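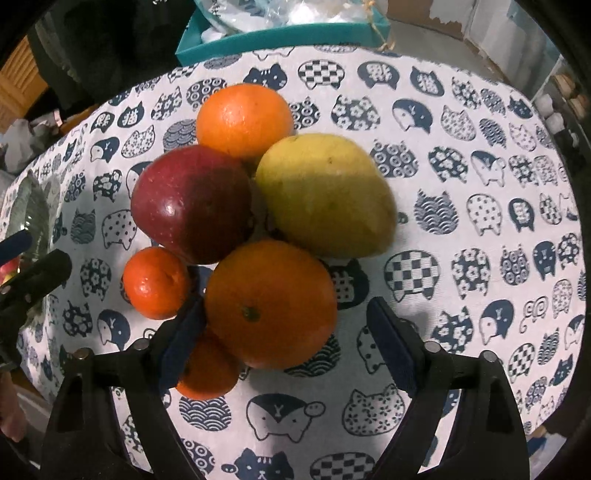 Vega Echevarría wanted to know whether mixed fruit can stay together on a table for a week, or whether the apples have to be kept apart from the citrus.

The details, as posted: the room is unheated, with a cloth-covered table, and fruit is bought once a week. Apples and oranges, sometimes a mango that is not ready. There is a scalloped glass bowl, but it does not hold everything, so part of the fruit lies directly on the cloth. The small oranges go soft underneath before the week is out. Is that the apples, the cloth or the bowl? The fridge is full and not an option.

Tamás Hegyi

Two separate processes are being mixed up. Apples give off ethylene, which speeds ripening in fruit that continues to ripen after picking: mangoes, pears, persimmons. Citrus does not ripen further once picked. Ethylene can age the peel a little, but a soft patch on the underside is usually pressure, trapped moisture or the start of mould.

For the citrus:
Keep it in a single layer.
Turn it every 3 days.
Remove any fruit with a soft spot at once and wipe whatever it was touching.

The mango can stay beside the apples until it gives slightly at the stem end, then eat it. If you want to slow it down, put it at the other end of the table.

Peel the shop sticker off the bowl before washing it. Cooking oil lifts the glue if it has been on for a while.

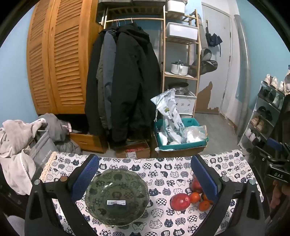

Anas Awad replied that the bowl is the problem and the fruit should never go in glass.

I would not go that far. Glass does not harm fruit. It does not breathe, so moisture collects at the lowest point, and a deep bowl stacks the weight on the bottom layer. A folded paper towel in the base deals with the first. For the second, use less fruit or a flatter dish – mine is a Trilau plate with a raised rim and it takes 900 g in one layer.

The same room seems to be used for coats and spare linen. That matters more than the bowl. Fabric holds damp, and a closed room full of it dries slowly after rain. Open the door for part of the day.

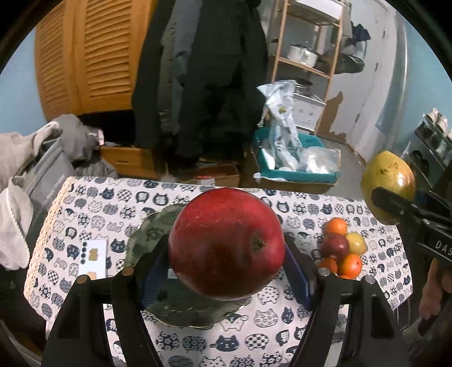

Apples first, according to Arnar Thygesen: check them for bruises when they come home, as a bruised one gives off more ethylene and rots sooner.

Agreed. Use the bruised ones for cooking.

Elias Khasawneh

Just buy less fruit. We go twice a week now and nothing goes off.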